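Replacing finger pads and re-setting the grippers on a two-arm bench cell

Utham workshop notes - bench cells
Last updated February 22, 2019

These notes cover the job of changing the grip pads on the printed fingers, setting the jaws again afterwards and checking both arms on a cardboard box before the cell goes back into use. They were written for the bench cell at Flatcombe. The other cells have the same arms but different cable runs, so check the cable section against your own before you follow it.

Allow an hour and a half for both arms if you have pads cut already. If you have to print fingers as well, start the day before.

What you need

- Replacement pads, black textured sheet, cut to the finger template
- Spare fingers in yellow, in case one is cracked
- Hex keys, the short set and the long set
- Isopropyl alcohol and lint-free wipes
- Contact adhesive and a small brush
- Plastic scraper
- Reusable cable ties
- A plain cardboard box that fits the jaws with some room to spare
- The cell's log book

Metal scrapers and utility knives mark the finger face, and the pad won't sit flat over a gouge. Use the plastic one.

Before you start

Bring both arms down to the rest position from the Pluken controller and let them settle. Turn off the motor supply, then the logic supply. The lights on the two modules under the front rails should go out. Wait for both of them. If one stays on, the arm on that side is still powered and you need to find out why before your hands go anywhere near it.

An arm with no power will drop if it isn't resting on something. Support the forearm with one hand whenever you loosen anything past the elbow. On a tall reach it is easier with two people.

Write the joint offsets from the settings page into the log book. You will want them if the calibration at the end goes wrong, and the page does not keep old values.

Taking the old pads off

Do one finger at a time and leave the other one fitted. It saves mixing up left and right, and you keep a reference for how the finger sits.

1. Loosen the two screws at the root of the finger. Don't take them out yet.
2. Hold the finger by its sides and back the screws out fully. There is a spacer behind the finger on the older brackets. Keep it with the screws.
3. Lift a corner of the pad with the scraper and peel slowly towards the tip. If it tears, warm it with a hair dryer on low and carry on.
4. Clean the old adhesive off with alcohol. Take your time at the edge nearest the tip, where it builds up.
5. Hold the finger up to a window and look through the cut-outs. Cracks start in the corners of the openings, usually in the row closest to the root. A hairline you can only just see is enough to replace the finger.

The open pattern in the fingers keeps the weight down and lets them flex a little. It also collects dust and bits of paper fluff. Blow it out while the finger is off.

Fitting the new pads

1. Wipe the contact face and let it dry.
2. Brush a thin coat of adhesive on the finger and on the back of the pad. Keep it out of the cut-outs.
3. Wait until both are tacky. The tin gives the time, and it is longer in a cold room.
4. Line the pad up with the root end first, then lay it down towards the tip. You get one go at this.
5. Press it on a flat surface with a weight on top for 40 minutes.
6. Trim any overhang. A pad that sticks out past the finger catches on box flaps and peels itself off within a week.

Refit the finger with its spacer and bring the screws up evenly. Firm is enough. The bracket threads are in plastic on the left arm and they have been stripped twice already.

Checking the grip

Power up in the reverse order, logic first and then motors, and home both arms. Stay out of reach until homing has finished.

Open the jaw on the arm you are checking and place the box between the fingers. Close in slow mode with the force limit on its lowest setting, then raise it a step at a time until the box stays put when the arm lifts. Watch the wrist camera view while you do this. It is the best look you will get at how the pad meets the cardboard.

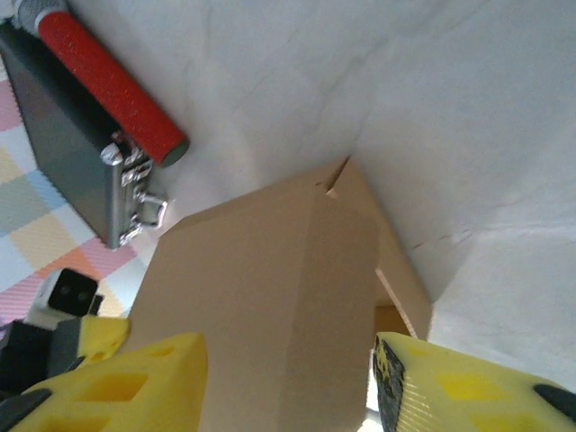
Wrist camera view with the box held. The black pad runs down the inner edge of the right-hand finger.

Look for these things in the wrist view:

- The pad should touch along its length. If only the tip end touches, the finger is toed in, and a thin shim under the root will fix it.
- The walls of the box should stay flat. If they bow inwards, go down a step on force.
- The box should not turn in the jaw as the arm lifts. A slow turn usually means one pad is sitting higher than the other.
- No part of a finger should be inside an open end of the box. Turn the box and try again if it is.

Use a plain box for this. Glossy printed ones slip more, and you will end up with the force set too high for everything else on the bench.

Once the grip is right, save the force step under the arm's own profile. The profiles are kept separately for left and right and they are rarely the same number. At the last service the left arm was saved at 41 and the right at 68.

Checking the jaw opening

Open the jaw fully and measure between the pads with a steel rule. On this cell both jaws should read 68 mm with new pads on. If you get less, check that the spacers went back in. If you get more, one of the fingers is probably on the wrong side, which is easy to do as they are close to mirror images.

Write the measurement down for both arms, even when it is right.

Cables

The purple cables are the part of this cell that fails most often after the pads. Each one runs along the forearm and has slack at the wrist and again at the elbow. Both lots of slack are there on purpose. If you tie them down to tidy things up, the connector at the wrist takes the load and works loose.

Move each arm by hand through its full travel with the motor supply off, supporting it as you go, and watch the cable. It should never pull tight, and the loop at the wrist should stay clear of the fingers when the jaw is open. Then look at the loops down by the base plates. They should be able to swing out to the side without catching on the ends of the rails.

Check the small connectors under the modules on the front rail too. Push each one home with a thumb. Don't wiggle them.

Replace any cable with a shiny flattened patch on the outer. It has been rubbing on something, so find out what before you fit the new one.

Base plates and rails

Each arm is bolted to its own black plate, and the plates sit on the front rails. The bolts loosen slowly with use. Go around each plate with the long hex key and nip them up in a cross pattern. If a bolt turns more than a quarter turn, note which one.

Do not slide a plate along the rails unless you plan to redo the full calibration. Even a small shift will put the two arms out with each other, and it won't show until they both reach for the same object.

If a plate has been moved or taken off, the Pfister alignment bar goes across both plates before the bolts are tightened. It lives in the drawer with the hex keys. Put it back there.

Two-arm check

This is the last test and it takes ten minutes. Put the box on the tabletop to the left of centre, within easy reach of both arms. Run the shared hold routine at slow speed. Each gripper should come in to its own end of the box.

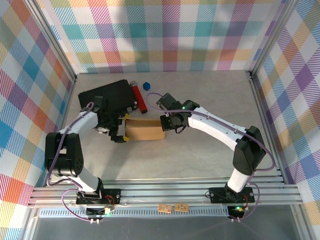

Both arms at the box, from the fixed camera.

Pause the routine when both grippers have reached the box and check the following from the fixed camera view:

- The open jaw of the left gripper should span its end of the box, with one fingertip near each corner.
- The right gripper should be at the opposite end. If it comes in over the middle of the box, the right arm's base offset is out.
- Neither arm should have pushed the box along the table on the way in. If it moved, the approach height is too low.
- The wrist cables should be clear of both the box and the other arm.

Let the routine finish. Run it again at normal speed, then once more with the box turned end for end. If all of them go through cleanly, the cell can go back into use.

When the check fails

Box slides out on one side only: wipe that side's pads with alcohol and retry before changing any settings. Fresh pads often have a film on them from the cutting mat.

Jaw stops short of the box: the soft stop was saved with the old pads. Clear it in the gripper settings and let the jaw find its own stop again.

Arm shudders while holding: usually the force is one step too high. If it carries on at a lower step, look for a loose screw at the finger root, then at the wrist joint.

Arms reach to different heights: check the plate bolts first, then compare the joint offsets with the ones in the log book. If they differ, type the old ones back in and home again.

No picture from the wrist camera: the plug behind the camera housing gets knocked when the fingers are changed. Power down before you push it back in.

How often

Pads on this cell are changed every March and whenever an edge has lifted. Cables and bolts are looked at monthly. The two-arm check is run after any of these jobs, and after anyone has leaned on the rails.

Log entry

Record the date, which fingers were changed, the jaw opening on each side, the saved force step on each side and any bolt that had moved. Tape a piece of the old pad to the page if it wore in an odd place.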